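Ticket: left gripper drops out partway through a garment pick
Project: Doolan (laundry task), Teltville robotics club
Opened: 2024-07-15
Status: open, workaround in place

Hi all, me again with the left arm. Short version: the left gripper stops answering in the middle of a pick, the right one keeps going like nothing happened, and then the whole run times out. I'm on the Irport arm driver, the build we all pulled before the summer session, with the Fumau gripper boards. Nothing changed on the laptop that I know of (I say that every time, I know).

How often: I logged 30 picks from the chair pile and the left gripper dropped out on 15 of them. The hanger task seems much happier! I can usually get a shirt onto a hanger before anything complains, and my guess is that the arms just don't reach as far for that one.

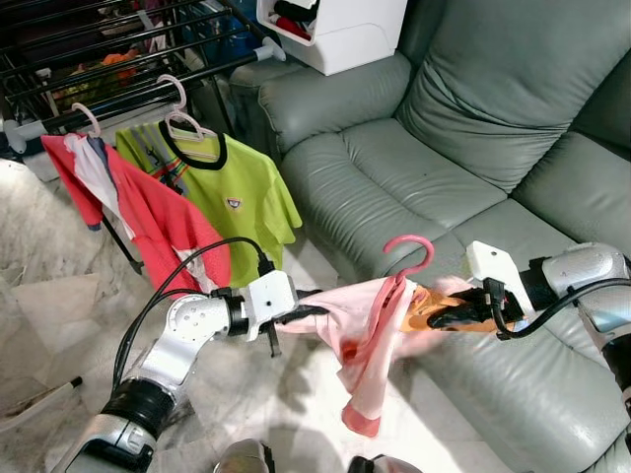
The error in the log is always the same line, "grip_L no reply, 100 ms", and then a string of retries. If I restart the driver it comes right back, so the board isn't dead. I don't have to power cycle anything, which made me think software at first. I spent a whole evening on that theory and I'd like it back.

What I tried, in order:

Swapped the left and right board addresses in the config. The fault stayed with the left arm, so it isn't the address.

Lowered the grip force to 71 from the default. No change, except now it lets go of the heavier stuff.

Turned off the wrist camera stream in case the bus was getting crowded. I really hoped for this one because the streams are huge. Still dropped out, so I turned the stream back on.

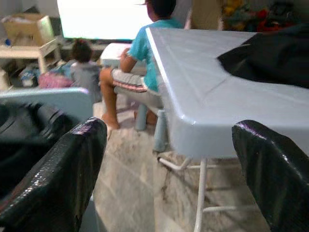
Ran the left gripper open and closed with the arm parked. It went for ages without one missed reply. Then I started the same loop and jogged the wrist by hand, and it died as soon as I rolled it past the halfway mark. Did it again, same spot. OK, so now we're getting somewhere!

Left the arm in the pick pose over the chair and wiggled only the cable at the gripper end. One good wiggle and the error pops up. 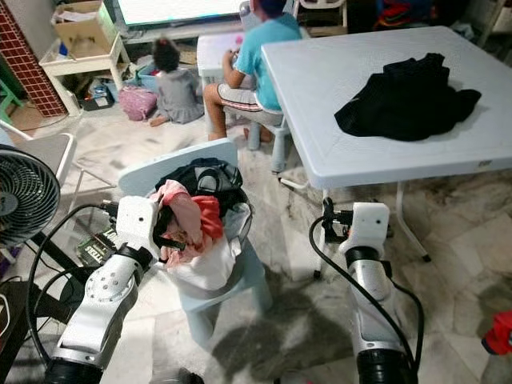

Where I am now

I'm pretty sure it's the connector or the bit of cable right behind it. I put some slack back in on the left side, retaped it farther down the link, and limited the wrist roll in the task file so it can't get to the bad angle. With that in, I've had a few clean runs on the chair pile. The picks look kind of clumsy because the arm has to come in from a worse direction, and it takes longer to get hold of anything at the back.

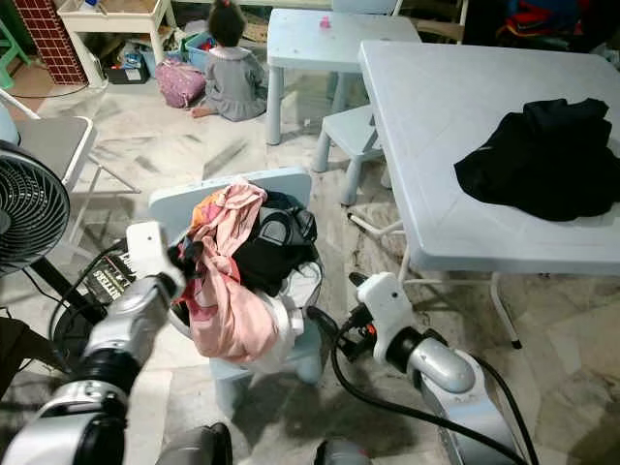
Stuff I still need from somebody:

Does the club have a spare gripper cable in the Fumau box? Mine has the short plug, and I don't want to order the long one by mistake like last time.

Is there a way to make the Irport driver retry the gripper without stopping the other arm? I found a setting called hold_on_fault but it's not in the docs and I'm a little scared of it.

Also, if you're copying my task file for your own Doolan runs, please take the roll limit out first, it's the line marked TEMP near the bottom. Your arm is probably fine and you'll want the full range for sleeves.

I'll leave this open until I've got the new cable on and can redo the 30 picks. Log is in the shared folder under left_grip, the second one, the first is from when I had the addresses swapped.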